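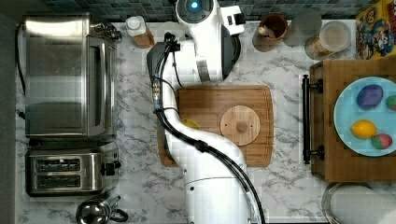 Åsmund Nyberg puts the question the way a shop owner would: if a machine can weld a car door, why can't it clear my counter? Most of this book is an attempt to answer him.

Chapter 2
Chores as a Test

A welding robot meets the same part in the same place all day. A kitchen counter offers a toaster, a kettle, a cutting board and a plate of food, and tomorrow they will have moved. An arm working there has to find each item, pick a way to hold it, and keep its own cables and elbow clear of everything else.

Section 2.1 follows the Simden trials, in which one arm made 1521 attempts at putting things away in 30 kitchens. Lids with small knobs caused more failures than any other item. Section 2.2 turns to the packing line at Bakke, where the items vary less and the results are better. Neither site could leave its machine alone for a full shift.

Before reading on, list the chores you did this morning. Mark the ones you could do wearing thick gloves.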